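件名: Re: 二槽の金属ビンの小物整理について

Farnedmont 備品メーリングリストの皆さん

先日の問い合わせに返信します。元のメールを引用しておきます。

> 作業台に載せている二槽の金属ビンですが、小物の置き場として
> このまま使い続けてよいでしょうか。前の槽にいろいろ入った
> ままになっていて、何を残して何を戻すのか分かりません。
> 底の傷も気になります。磨いたほうがよければ、9月の棚卸しの
> 前にやっておきます。
> それと、スポンジの買い置きが見当たりません。Gowda の棚に
> あったはずですが、移しましたか。

まず、ビンはこのまま使ってください。Nirkell のカタログで同じくらいの大きさの樹脂製トレーも見ましたが、仕切りの位置が合わず、買い替えは見送りました。台は木の天板なので、ビンを動かすときは引きずらずに持ち上げてください。以前、別の台で角が当たって天板がへこみ、補修に手間がかかりました。

前の槽は小物用、奥の槽は空けておく、という分け方を続けます。奥に物を入れると、手前のものと混ざって探しにくくなります。棚卸しの表でも、奥の槽の欄は空欄のままで構いません。

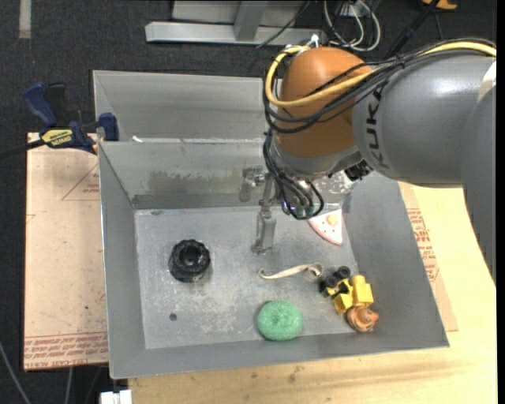

前の槽の黒いノブ状の部品と緑の丸いスポンジ。奥は空けておく側。

黒くて丸い、縁が波形になった部品は捨てないでください。何かのノブか車輪のように見えますが、どの備品のものかこちらでも確認できていません。部品箱の中に合う相手があるかもしれないので、分かるまでは前の槽に置いておきます。心当たりのある方は返信をください。部品表に載っていれば番号も書いてもらえると助かります。

緑の丸いスポンジは、鍋洗い用に使うような網目の粗いものです。流しに戻さず、ビンに入れたままでお願いします。流し用は別に買ってあり、混ざるとどちらがどちらか分からなくなります。

底の傷ですが、白っぽい擦れ跡は磨かなくて結構です。研磨剤を使うとかえって細かい傷が増えます。前の槽の奥側の壁にある茶色がかった灰色の汚れは、中性洗剤を薄めて布で拭いてみてください。落ちなければそのままにして、拭いたことだけ記録に残してください。仕切りの上、左端寄りに小さな白い欠片が載っています。ラベルの切れ端なのか別のものなのか写真では判断できないので、手に取って確かめてください。ごみなら捨てて構いません。

槽の底に小さな黒っぽい丸があります。穴のようなので、細かいネジや座金は直接入れず、ふた付きの容器に分けてください。容器は Florkari の浅いものが倉庫に2個あります。足りなければ追加で頼みますが、1個398円なので、必要な数が決まってからまとめて注文します。

スポンジの買い置きは、Gowda の棚から倉庫の下段に移しました。連絡が遅れてすみません。残りはおよそ3袋です。開封済みのものから使ってください。棚の表示は古いままなので、次に行ったときに貼り替えます。

棚卸しの表は、前回の様式のままで使えます。「状態」の欄には「傷あり・使用可」と書いてください。交換の希望がある場合だけ備考欄に理由を入れてください。

以上です。

備品担当

コメント 2件 ・ 共有 3件

このリストの最近の投稿
・倉庫下段の表示の貼り替え
・Re: 木の天板のへこみ補修に使うパテ
・Florkari の容器、ふたの互換について
・Nirkell カタログの回覧
・流し用スポンジの交換時期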